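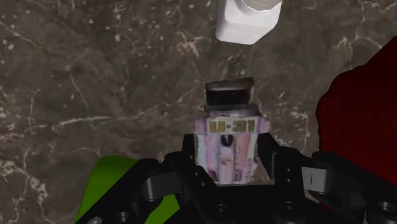

Marble is a mistake in any kitchen where people cook, according to Yuzhen Qian, who left that under my last post along with the advice to get a laminate counter and spend the difference on a better stove. Four other people agreed with her. I have been thinking about it for a week and I still want the stone, so this post is my reply to all of them.

The kitchen is the last room to be done in this apartment. We moved in with the counters the previous owners left, which are tile with dark grout. The grout is what made me start looking. It holds flour, coffee and whatever drips off a cutting board, and I go at it with a toothbrush every other Sunday. Anything without grout would be a step up, and I know laminate counts.

Yuzhen is right about acid. Marble is mostly calcium carbonate, and lemon juice or vinegar will eat into the polish and leave a dull spot. This is called etching and it is different from a stain. A stain is something that soaked in. An etch is a change in the surface itself, so a sealer doesn't stop it. I didn't know that when I started, and the first shop I went to let me believe that a sealed slab would be fine with tomatoes.

The second shop was better. The man there, Ottavio Fontana, gave me a scrap piece about the size of a paperback and told me to go home and ruin it. I left half a lemon on it overnight, then a ring of red wine, then a teaspoon of olive oil. The lemon left a mark I could feel with a fingernail. The wine came up with a baking soda paste after two tries. The oil went in and stayed for a while, then faded over the next few weeks, and now I have to look for it.

What I took from this is that the finish matters more than I expected. The scrap was polished on one face and honed on the back. On the honed side the same lemon left something I can only find by tilting the piece toward the window. Honed stone takes up oil a little faster, so it needs sealing more often, but I would much rather wipe on a sealer twice a year than look at dull rings on a shiny counter.

Color matters too. Everyone pictures white marble, and white shows every drop of coffee. The browns are busier and hide more. They are also out of fashion, and at the yard I went to they were cheaper. The quote for a brown slab, cut and installed with one sink opening, came to 3,000 dollars. The white was 1,000 more for the same layout. Laminate was well under both, and I won't pretend otherwise.

A few smaller things I learned, in case you are pricing this too. Ask where the seam will go before you pay a deposit. Ask to see your own slab, standing up, in daylight, and wet a corner of it with a sponge to see how dark it goes. Measure your stairs. Ours turn at the landing, and the installer had to come out and check that a 34 inch piece would make it around. It will, on its edge, with the railing off.

I also asked Aurelio Ortuño, who has had marble for 15 years, whether he would do it again. He said yes for the baking end and no for the side by the stove. His has marks all over it. He keeps a big wooden board next to the burners and does all his chopping on that.

So that is the plan for now. Honed brown marble on the long run under the window, where I roll out dough, and something tougher by the stove, probably a plain dark granite. My husband thinks two kinds of stone will look odd. He may be right, and I am going to borrow a granite sample and lay it beside the scrap before we decide.

The slab is on hold until October. Yuzhen, if you are reading, which stove did you buy?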